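Foro Ivis > Manipulación > Pinzas y efectores

Tema: Almohadillas lisas o texturizadas para recipientes transparentes

enriquez_m
28 mar 2024
Estoy comparando dos juegos de dedos para la misma pinza paralela: silicona lisa y almohadilla negra con textura de malla. Controlador en modo fuerza, cierre a 6 N. Llevo 284 ciclos con cada juego. Con la lisa, el recipiente de plástico gira al levantarlo; con la de malla casi no gira, pero la pared delgada se deforma más.

skernside
¿Fuerza medida o la que reporta el controlador? En las nuestras la lectura se desvía bastante por debajo de 10 N.

enriquez_m
La reportada. No tengo celda de carga en ese banco.

La cámara va en la muñeca y mira entre los dedos. Con la apertura al máximo las dos puntas quedan a los lados y el hueco central libre, así que la aproximación se puede corregir hasta el final.
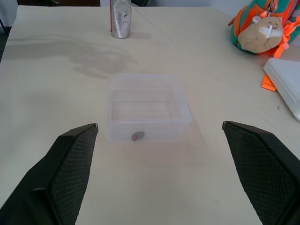 El problema es la segmentación. El plástico sobre mesa blanca da un contorno gris muy débil y el detector pierde el borde superior. Con exposición fija de 500 µs mejora algo; en automático falla mucho más. La lata metálica la detecta siempre.

amajali
Para mí estás mezclando dos ensayos. Si la pose viene mal, el giro al levantar puede ser un agarre descentrado y la almohadilla no tiene la culpa. Repite con pose fija, sin visión.
Anas Majali

skernside
No estoy de acuerdo. En Flotevcombe lo hicimos con pose fija y la silicona lisa seguía girando. En cuanto cogió polvo, peor.

amajali
¿Limpiabais entre ciclos?

skernside
Cada 600, aproximadamente.

amajali
Entonces comparabais silicona sucia con malla. Con alcohol cada pocas decenas de ciclos la diferencia se reduce mucho.

enriquez_m
Yo tampoco limpié. Repito con pose enseñada y limpieza entre series, y dejo un tapete mate oscuro para la prueba de visión aparte. Subiré el CSV con las dos columnas de fuerza si consigo la celda.

skernside
Anota también la velocidad de cierre, que en el primer mensaje no la pones.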